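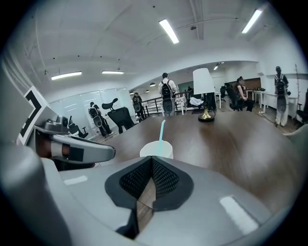 Budgeting for a robot training room is mostly a shopping problem, and I say that as somebody who got the shopping wrong the first time around! I had a lovely spreadsheet for the grippers and one sad little line at the bottom called "misc." Well, misc is where your money goes. Before you spend anything, look at what the hands will be working on and buy for that. A cup with a straw in it and a table lamp make a good first test, one light thing and one tall thing, and if your fingertips have textured pads like these you'll want to know how they behave on both before you order a closet full of props. I started with big fancy objects and barely used them.

So these are my notes from fitting out a room in Coltonwood for hand-held gripper work, in the order I wish I'd done things. Skip around, I won't mind.

Price one table first, all the way down to the tape

My best tip by a mile. Don't price "the room." Price a single table with everything that goes on it, next to it and under it, then multiply. Mine came to $287 before the grippers themselves: used table, used chair, lamp, power strip, cups and straws, a couple of bins, hook-and-loop ties. Three tables made it $861, and that number went on the wall where I could see it when I started browsing. Shipping was in there. Please put the shipping in there.

Buy the tables used

Office clear-outs are wonderful. I drove over to Nasdale one November with a tape measure and came home with tables, and the only thing I'd change is that I'd take a flashlight too. Get down and look across the top from the side. A glossy top looks great in the store and then throws every ceiling light back at your cameras, so if you can choose, go for a duller finish. If you can't choose, put a plain cloth in the budget and move on with your life.

Check that the legs don't wobble. Push on one corner, hard. A wobble you'd never notice at dinner is maddening when you're trying to close two fingertips on a straw.
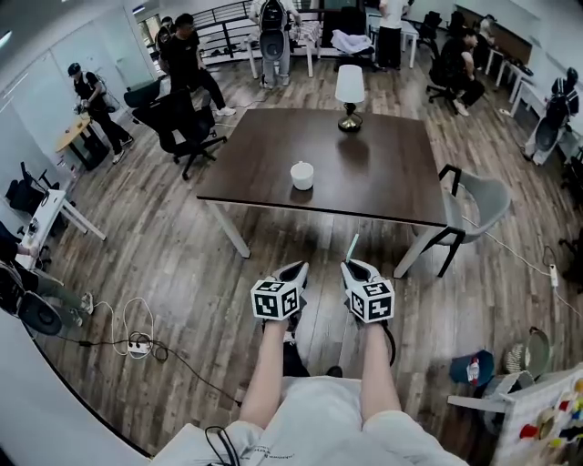 Power is the thing I'd spend more on if I did it over. Everybody plans for the gadgets and then stands there with a plug in one hand looking for somewhere to put it. Count your chargers, then buy the strips and the cable covers in the same order, same day, because the covers are what you'll talk yourself out of later (I did, and I tripped, and I bought them). Walk the room and look at the floor the way a toddler would. That white cable running over to the strip on the right is just the sort I mean, and so are the tangled cords on the left. A low cable ramp takes care of the first kind, and a box with a lid takes care of the second.

While you're at it, measure from each outlet to where the person will really sit, going along the wall and not straight across. My longest run was up to 15 feet once I went around the furniture. I'd bought cords that were too short for it, naturally.

Chairs: you need more than you think

Some people like to do this work standing and some like to sit with the grippers out in front of them, and the same person will change their mind by 4 p.m. Get chairs that roll for the desks and at least one that stays put for the gripper table. Try the armrests before you pay. If your elbows bump them while you hold both hands forward, that chair is for somebody doing paperwork.

Anything worn on the back counts against you here too. You can't lean into a regular office chair with a pack on, so a plain stool is a cheap thing to add to the list. I got mine at a thrift store and it's ugly and I love it.

Give every rig a place to live

If something hangs, buy the stand when you buy the thing. I put this off, and for weeks the harness lived on whichever chair was closest, and then whoever needed the chair moved it to the floor. A sturdy garment stand will do for light gear. For heavy gear, spend the money on a proper stand with a wide foot. Same goes for small parts: I use Plokar bins, the shallow ones, and write the contents on the front edge with a paint pen. Lids are extra and I've never missed them.

Props from the grocery aisle

Keep a separate little envelope for things that get squashed. Cups, straws, sponges, napkins. Buy them in sleeves, all one kind, so a replacement matches the one you just crumpled. I buy the bendy straws since a bend gives you an extra angle to grab at, and one box lasts forever.

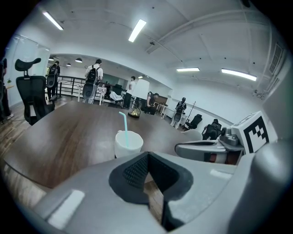
Paper cup, blue bendy straw, table lamp: the cheap end of the list.

For lamps, look for a light shade and a base you can get your fingers around, and buy two the same if they're on sale. You can swap one in without resetting anything. Leave the bulb out of the practice lamp if you don't need it lit. One less thing to sweep up.

Spares

Fingertip pads wear, so ask the seller what a set costs before you buy the gripper, and write it next to the gripper price. If they can't tell you, keep shopping. I also price a spare cable for every cable, plus a printed set of whatever marker patterns the blocks use, kept flat in a folder. A scuffed marker can eat a whole morning.

What I'd leave for later

Extra lighting. Matching desks. Labels from a label maker (tape and a pen, really). A second lamp style. I had all of these in my first cart and took them out again at midnight, and the cable covers went in instead.

Next up is storage for the winter, when the garage gets too cold to keep batteries in. I'm still deciding between a cabinet and a rolling cart, and the cart is winning on price.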